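Home > Funded work > Reports > Simulation kit review, second progress report

Simulation kit review: second progress report
Period covered: through August
Prepared for the program office by the Illach evaluation group

1. Where we are

The grant pays for a side-by-side review of two simulation kits that teams can license for training robot arms on tabletop work. One is the Fleletti kit, sold as a yearly license with scene packs. The other is the Jikano kit, sold per seat with the scenes included. We are to say which one Illach should recommend to its member workshops, and on what terms.

Setup is done for both kits. The Fleletti license server took longer than planned and we lost most of the first month to it. The Jikano kit installed from the vendor's package without trouble, but its manual is out of date in the section on wrist views and we had to write our own notes.

2. Work done this period

We wrote the task list and agreed on it with the workshops. It has 61 tasks, all of them on a table or counter, with one or two arms. Most are plain pick-and-place. The rest involve soft items, things that overlap, or a target close to the edge of the surface.

The plan calls for 1000 simulated runs per kit. Runs on the Fleletti kit are finished. Runs on the Jikano kit are under way and the machine is free for them overnight, starting at 6 p.m.

We also began the review of wrist views. The workshops asked for this in the first round of comments. Their trainees work mainly from the wrist, and a kit that looks fine from overhead can be hard to use close in. For each task we look at the rendered wrist view and note whether an operator could tell the objects apart, where the arm and gripper block the view, and how the surfaces hold up at short range. Scenes with mixed materials are the most useful for this: a veined stone top, a gray cloth-like item, rough dark pieces and a small glossy red one, with the gripper taking up the near part of the view.
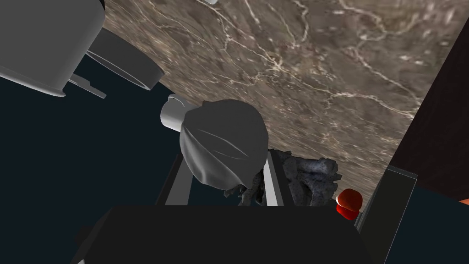 Hồ read the draft of this section and replied that shading matters less to the workshops than how cloth behaves once the fingers close on it, and that a kit could score well on looks and still teach bad habits. The same reply asked us to report soft items on their own line, apart from rigid ones, and to say plainly when a grasp in simulation would be unlikely to hold on a real bench.

We agree and have changed the score sheet. Soft items now have a separate line. We had been scoring looks and contact together, and the runs already finished on the Fleletti kit will be rescored from the logs. No new runs are needed for that.

3. What we can say so far

These are early notes and should not be passed on as findings.

Fleletti: scene editing is quick once the license is working. Support answers by the next morning. Scene packs are priced separately, and the one with kitchen surfaces is not in the base price – a workshop would need it for close to half of our task list.

Jikano: the per-seat price is easier to budget. Logs are complete and easy to read. Changing an object's stiffness means editing a text file by hand and restarting, and the workshops will not like that.

4. Problems

The two kits name their joints and cameras differently, so our scripts needed a mapping table. It is written and checked for the single-arm tasks. The two-arm tasks still fail on one left wrist setting in the Jikano kit. The vendor has the report and has given no date for a fix.

We asked both vendors for written terms covering small shops with shared computers. Only Fleletti has replied.

5. Budget

Spending is in line with the plan except for the extra scene pack, which we paid for out of the software reserve. We do not expect to ask for more money in this phase.

6. Next period

Finish the Jikano runs.
Rescore soft items on the Fleletti logs.
Complete the wrist view notes for the two-arm tasks, if the left wrist setting is fixed – otherwise report them as not tested.
Send the draft price comparison to the workshops for comment.

The score sheet and the mapping table are available to the program office on request.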